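About Dorico

Dorico designs and supports small set-top computers for televisions, meeting rooms and shop displays. The company was started by Ohemaa Mahama, who had been repairing media players and wanted one that could be opened with a normal screwdriver. We now have 13 employees and one office.

The current product line has two models. The Henda is a fanless box with one HDMI output, wired Ethernet and replaceable storage. The Wositz adds a second output and a serial port for older display equipment. Both run the same Android build, so an app tested on one will install on the other. 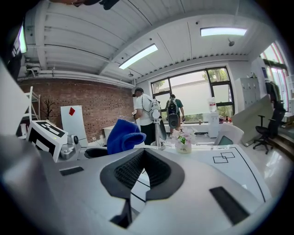

Birutė Bite wrote that her Henda had been driving a lobby screen for 21 months and that the only part she had replaced was the remote. She also asked for a longer power cable. The cable now shipped with both models is 36 inches.

Firmware is built in house. A release goes to a test group first and is held there for 35 days before it reaches the public channel. Security fixes skip the hold. Release notes list every changed package and any known fault still open at the time of the build.
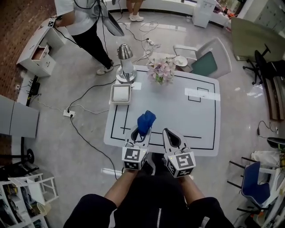

Older releases stay on the download server, and any unit can be rolled back from the recovery menu without losing its network settings. Boot loaders ship unlocked. Installing other software does not void the hardware warranty, but our support desk can only answer questions on our own builds.

Spare parts and repairs are handled by Mthembu, our service partner. Support requests are answered in the order received, starting at 9 a.m. on Monday.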